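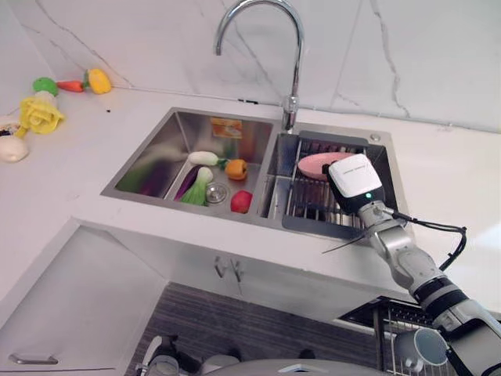
Stekonen Robotics Software Office
Documentation and User Support
Monday, April 4, 2022

Frequently Asked Questions: Relier Task Planner

What does Relier do?
Relier turns a written kitchen task into an ordered list of arm motions. It receives object positions from the perception service, Bajpai, and sends motion requests to the controller. It does not command the joints directly.

Does Relier handle sinks with two bowls?
Yes. Each bowl must be entered in the site file as a separate region with its own floor height. A bowl fitted with a rack, such as the narrower one at our sink, should use the height of the rack bars. Entering the height of the steel beneath them will cause placement requests to be refused.

Why does Bajpai report objects that are not there?
Polished steel is the usual cause. The walls of a basin can mirror the colors of whatever lies near them, and older models returned a second eggplant or bok choy inside the wall. Version 8 rejects any detection that falls behind a known surface. Sites on earlier versions should mark basin walls by hand in the site file.

How are thin objects, such as plates, grasped?
The planner looks for a free section of the rim and approaches from the side nearest the arm. For oval plates, the long and short axes must both be given. The default clearance to neighboring surfaces is 10 millimeters and may be raised, but not lowered, by site staff.

Can toy vegetables be used in place of real produce?
They can. The supplied label set has 19 produce classes and was prepared with toy items. Results with real produce vary with size and ripeness - users should run the grasp check before relying on them.

What happens if the faucet blocks a planned path?
A curved spout is stored as a chain of short cylinders. If no clear path is found after two attempts, Relier holds the arm in position and writes an entry to the Cleltach log.

How long are logs kept?
Cleltach keeps motion logs until the local storage limit is reached, and then removes the oldest first. Logs attached to an open support request are kept until the request is closed.

Where should errors be reported?
Please use the support form and attach the site file together with the Cleltach log for the affected run.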